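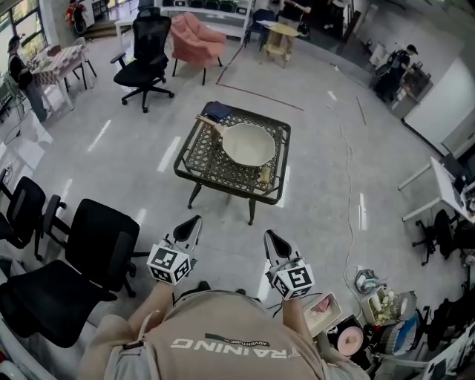 ## 4. Setting up refills and pickup reminders

This section covers the refill part of the Jenside patient account. You need a working login (see Section 2) and at least one prescription on file at a participating pharmacy. If your pharmacy moved to Jenside from the older Nelevard system, read 4.5 before you start.

### 4.1 Link your prescriptions

1. Sign in and open **My Medicines**.
2. Select **Add by Rx number**.
3. Type the number printed on your label. Leave out any dashes and the refill number that follows them.
4. Enter the date of birth of the person the medicine is for.
5. Select **Find**. The medicine name, strength and prescriber should match your label.
6. Select **Link**.

Repeat for each prescription. An account can hold 100 linked prescriptions, including old ones. To clear space, open an expired prescription and choose **Archive**.

> **Caution:** If the name or strength on the screen doesn't match your label, do not link it. Call the pharmacy and read them the label.

### 4.2 Request a refill

1. In **My Medicines**, check the box next to each medicine you want.
2. Choose **Pickup** or **Delivery**.
3. For pickup, select a time. Times before 10 a.m. are not offered for same-day requests.
4. Add a note if you need one, such as easy-open caps or large-print labels. The note field does not reach your doctor.
5. Select **Send request**.

The status line reads **Received** until a pharmacist opens the request, then **In progress**, then **Ready**. Requests with no refills left show **Waiting on prescriber**. If that status stays up for more than 3 business days, contact your prescriber's office directly.

Note: Controlled medicines can be linked and viewed but may not have a check box. Call the pharmacy for these.

### 4.3 Turn on reminders

1. Open **Settings > Reminders**.
2. Choose text, email or phone call. You can pick more than one.
3. Set how many days ahead you want the refill reminder. The default is two.
4. Select **Send test**.
5. When the test message arrives, enter the code it contains and select **Save**.

Reminder texts don't show the medicine name unless you turn on **Show details**. Leave it off if other people can read your phone.

To stop texts, reply STOP. This also stops the "ready for pickup" text, and you will have to run the test again to get it back.

### 4.4 Line up your pickup dates

If you take several medicines every day, the pharmacy can move them to one pickup date.

1. In **My Medicines**, select **Sync dates**.
2. Check the medicines to include. Leave out creams, inhalers and anything you take only when needed.
3. Pick a day of the week. If your pharmacy gets its main delivery on Thursday, Friday is usually a better choice.
4. Select **Ask pharmacist to review**.

A pharmacist looks over every sync request. You may get a short fill the first time, with fewer tablets than usual, to bring the dates together. Your plan may charge a full or partial copay for a short fill. Ask before you pick it up.

> **Caution:** Don't skip or double doses to make the dates match. Take your medicine as the label says and let the pharmacy adjust the supply.

### 4.5 Accounts moved from Nelevard

Linked prescriptions carry over. Reminders do not, and must be set up again as in 4.3. Saved notes longer than 4,000 characters are shortened, so copy any long ones before you accept the move.

Names with accents or other marks, such as Dương, may have come across without them. To correct yours, go to **Settings > Profile**, retype the name and select **Save**. Labels printed after that will use the corrected spelling. If your insurance card spells the name differently, tell the pharmacy so that claims still go through under the card spelling.

Pharmacies using the Sita counter display show first names only when an order is ready. To show an order number instead, check **Hide my name at the counter** on the same page.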